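Minutes of the Supply and Uniform Working Group – September

Start: 4:15 p.m.
Present: wardrobe, purchasing, front of house, two section representatives from the Dristura Community Chorus.
Apologies: accompanist.

1. Previous minutes
Accepted with one correction. Under item 4, "hem allowance" should read "seam allowance".

2. Stock position
Wardrobe reported 598 garments on the register and 569 located at the last check. The difference is mostly skirts issued before the Clamell concert and never signed back in. A reminder goes out with the next rehearsal sheet. Register entries with no return by the end of the season will be written off.

3. Storage
The Sepp Street room is damp along the north wall. Rails to be moved to the opposite side. Garment bags are to be left unzipped at the bottom. Purchasing to price a dehumidifier and report back. The request for a second lock was not supported.

4. Cleaning
Jerkisach Dry Cleaners has changed its collection time to 8:30 a.m. Front of house can open the side door. Black trousers will go in one batch after the winter program – mixed batches came back with tags missing. Shirts remain the responsibility of the wearer.

5. Neckwear
Discussion of whether altos and sopranos should keep the long scarf or change to a bow. Objections to the scarf: slips on the shoulder, hides the folder clip. Objection to the bow: tying time before the call. Agreed to trial striped bows with 27 singers at the next informal concert. Ribbon width to be settled by wardrobe after the trial.

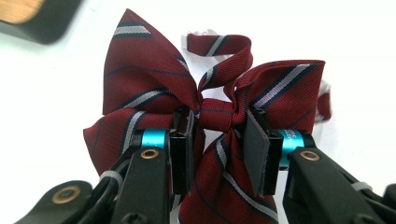 Fig. 1. Burgundy bow with gray and navy diagonal stripes.

6. Budget
No change to the annual figure. Any bow order comes out of the existing accessories line. Invoices over 30 days old are to be cleared before new orders are placed.

7. Any other business
Spare buttons are now in the top drawer, sorted by size. Coat hooks in the corridor: 3 loose, reported to the building office.

Close: 5:40 p.m.

2 comments · 3 shares

Related items
Rehearsal sheet – September
Garment return form
Sepp Street room: access and keys
Notes from the Clamell concert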